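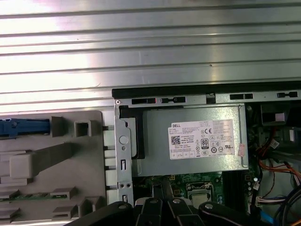 Mullstead Residents Board > House & Home > Is it worth fixing anything anymore?

dripfeed65
Our desktop quit in October. The Gilani shop wanted 65 dollars to look at it, only look, and the fellow sighed the whole time. A new one is 200 on sale. My father would have had the old one in pieces on the kitchen table by supper. I bought the new one and felt bad for a whole evening.

plumbline
You did the math and the math won. My hour is worth something too, even if my boss disagrees.

oldgrange
The math only works if you leave out the next one. I have a Jornoletti toaster that is 33 years old. Two new cords and a spring. It makes toast on one side, but it has always done that.

plumbline
So you have spent 33 years flipping toast to save the price of a toaster.

oldgrange
Yes, and I sleep fine.

quarter_turn
Plumbline has a point about toast and is wrong about everything else. Half the stuff at the Flundby Road dump has a blown fuse or a loose plug. I got a box fan there that needed a drop of oil.

plumbline
And how many box fans do you own now?

quarter_turn
18. It's a separate issue.

dripfeed65
My wife has read this and says I am not to go to the dump.

nettie_b
Could we go back to the 65 dollars? I paid that for my sewing machine, they fixed it the same afternoon and threw in a belt. Some of you would argue with a free lunch.

oldgrange
Depends. Was it toasted?

dripfeed65
Anyway, the old one is still in the hall closet if anybody wants it. Pickup after 6 pm, side door.

quarter_turn
Messaged you.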